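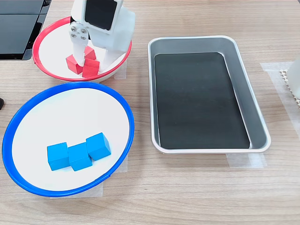
## Lurer remaster – progress report, May 28, 2022

The PC build runs start to finish. Of the 19 levels in the original release, 17 now load with the new lighting. The other two still use the old renderer and drop frames when a door opens.

Widescreen support is in. The status bar no longer stretches, but the map screen does.

### Console work

Ondel delivered its controller code on schedule. Aim assist is off by default. Split screen works for 2 players on one machine; online co-op is not yet tested outside our own network.

### Spending

The Papadopoulos grant has $3000 left in the audio line. We ask to move it to testing – the original music tapes were readable and needed no repair.

### Open items

- Saves made before build 17 do not load. No fix planned.
- Rerora has not confirmed the rights to the expansion levels.
- Text in menus is too small on a TV.

The next report is due in August, with the console build attached.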